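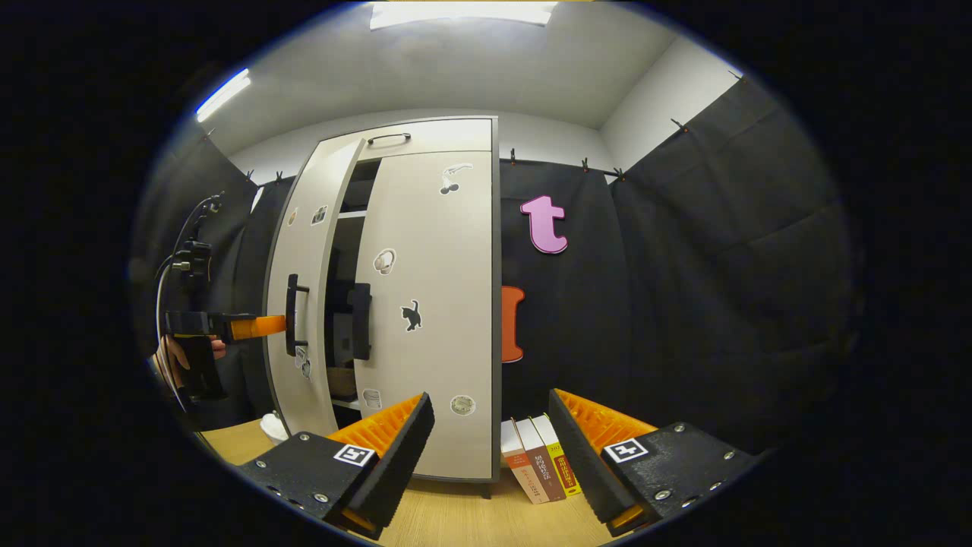

3 min read

My sister-in-law's cabinet has a cat on it. The cat is a sticker, a black silhouette in the middle of the right-hand door, and it keeps company with a cup, a gadget of some kind and a few smaller ones I have never gotten close enough to identify. The left door has its own. It's a cream-white cabinet with black handles, and in the showroom it was probably described as timeless.

I used to be against this sort of thing. I come from a family in which furniture was kept for visitors, and the visitors were kept off it. When I was 11 I put a sticker of a banana on the side of my dresser, the side facing the wall, where only the wall could object. My mother found it inside of a week. She took it off with a butter knife and a hair dryer, and the gouge from the butter knife is still there. The banana would have been less trouble.

So I came to adulthood with a firm belief in the blank door. I bought a Drasura cupboard for 136 dollars, took off the price tag, and for nine years did nothing else to its surface but wipe it. Inside, it was a landfill. I had a waffle iron in there with half a cord. I had the box the waffle iron came in, with a different appliance inside. But the front was immaculate, and when people came over they said what a nice clean kitchen I had, and I stood in front of the cupboard until they left.

I think this is the real purpose of a cabinet door, and I think most of us know it. Shelves are for storage. Doors are for lying about it.

What won me over to stickers is that they make the lie friendlier. You look at the cat. You don't look at the gap where the door never quite shuts. Open the thing and there's dark shelf, a black box of some sort, a little piece of cardboard nobody has dealt with, and you find you don't mind, having already been greeted by a cat.

Nesma Mahrous, who runs a secondhand furniture shop in Grurnstead, takes the other side. She tells me that a stickered cabinet loses 40 dollars the moment it comes through her door, and that she can't sell the cat to anyone who didn't put it there. "People want their own cat," she said. I asked whether she scrapes them off. She does, with cooking oil and a plastic card, and she will tell you about it for as long as you like. I now know more about adhesive residue than I do about my own pension.

I take her point on price. I would only say that furniture at our end of the market isn't an investment. I paid 136 for mine, and if I sold it tomorrow I would get enough for lunch, or for half of lunch if I'd been foolish enough to enjoy it first. We guard these things for a buyer who isn't coming. We do it with phones too, and with the good towels, and my father did it with a couch he kept under plastic until the day it went to the dump, in excellent condition.

There are limits. A sticker should be put on slowly, by someone who has stepped back at least once. It shouldn't advertise a bank. A round one near the bottom of a door is charming, and 2 round ones side by side will look at you while you eat. Anything holographic belongs on a child's water bottle, and I'd think hard even then.

My own cupboard is still bare, I should admit. My neighbor Yu-ting Yu gave me a sheet of them in April, mostly cups and cats, and it's in a drawer where I can't get at it easily. I've had it out a few times. One evening I held a small cat against the door and went and stood by the stove to see how it looked, but of course it came with me.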